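Gripper trials at Weltura
2 min read

Our Plotora bench has spent the winter on one question: which fingertips to order for the Buckley arms in June. We are comparing bare metal tips with gloved ones on ordinary goods.
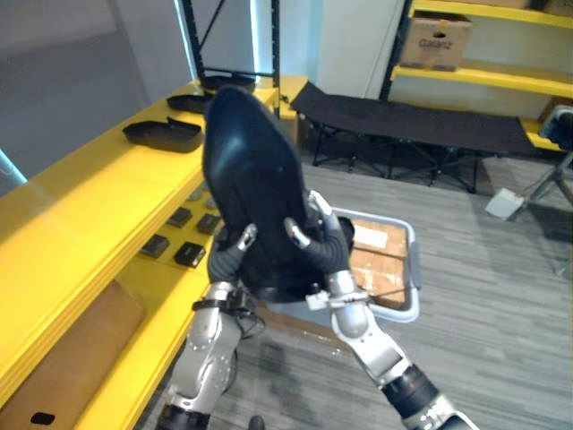
A black shoe between the two grippers.

Each setting gets 60 picks, and we log every drop. Shoes have been the easiest so far.
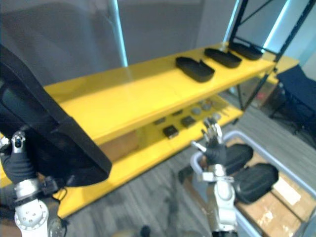
Large, stiff parts are harder. We cut the closing speed twice before the log settled down, and the wrist cables still need a better route.

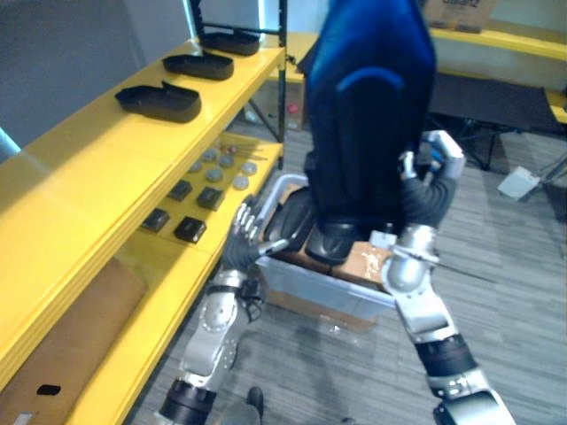
Padded pieces went better with a wider grip, and 13 of the first 14 lifts were clean. Small parts come next, with the ribbed black finger.
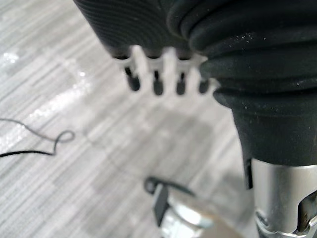 We want nearly 2000 picks logged before we order. The Bekimton controller stays the same throughout.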